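机械臂夹爪卡滞与误夹故障处理指引

发布:Cillmont 机器人实训中心
适用范围:桌面机械臂抽屉取放工位
更新日期:2023年8月13日

一、适用情形

本指引适用于机械臂在抽屉柜附近作业时出现的下列故障:夹爪接近目标后停止不动;夹持物未能按程序释放;末端线缆干涉运动路径。操作人员应先完成停机,再进行检查。

二、停机与隔离

1. 按下急停按钮,确认控制界面显示“已停止”。
2. 等待30秒,其间不得将手伸入夹爪与柜体之间。
3. 记录故障代码。代码3,382表示夹持力超限,代码8表示关节位置偏差。

三、检查夹爪与台面间隙

在腕部视角下核对指尖与白色台面、后方墙面的相对位置。指尖前方应无物品遮挡。
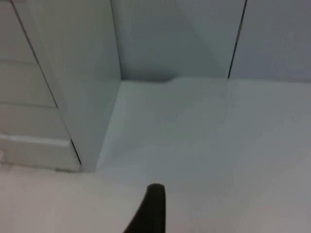
图1 腕部视角:指尖前方的白色台面与后墙

如指尖触及台面,应以手动低速模式沿竖直方向抬升,禁止横向拖动。抬升后重新读取关节位置,并与 Živković 标定表核对。

四、检查接触部位

逐一查看夹爪周边的杆件、立面和边角,确认有无刮擦或松动。

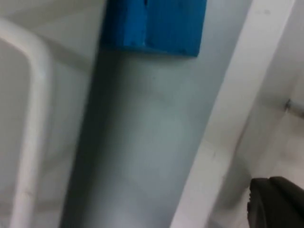 检查时应使用手电筒补光,不得以手指探摸缝隙。发现紧固件松动的,应挂牌停用,并通知 Armont 维护组。腕部视角画面模糊时,应待机械臂完全静止后重新采集,不得凭模糊画面判定间隙。

对于紧贴夹爪的物体,先判断其是否受力。受力物体不得直接抽出,应将夹爪开度逐级增大,每级停顿3秒。

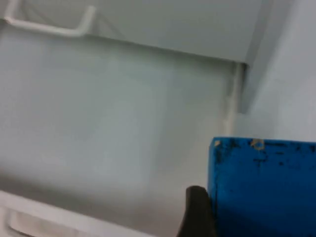

物体表面有磨损或掉漆的,应在检查表中注明位置。无法确认是否由本次故障造成的,按“原因待定”填写。

五、处理织物与线缆

夹爪仍夹有织物时,由一人托住织物下端,另一人在控制端操作释放。释放前须确认线缆未缠绕织物,且未钩挂抽屉拉手。
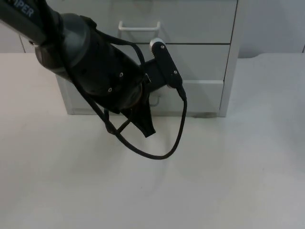

线缆环过长时,应在腕部后侧重新固定,保留关节全行程所需余量。固定完毕,以低速空载运行一个完整周期。

六、恢复运行

检查表经当班负责人签字后方可解除急停。同一代码再次出现的,工位应保持停用,并将检查表及运行日志一并送交 Barnport 技术室。九月起,检查表改用新版格式,旧版不再受理。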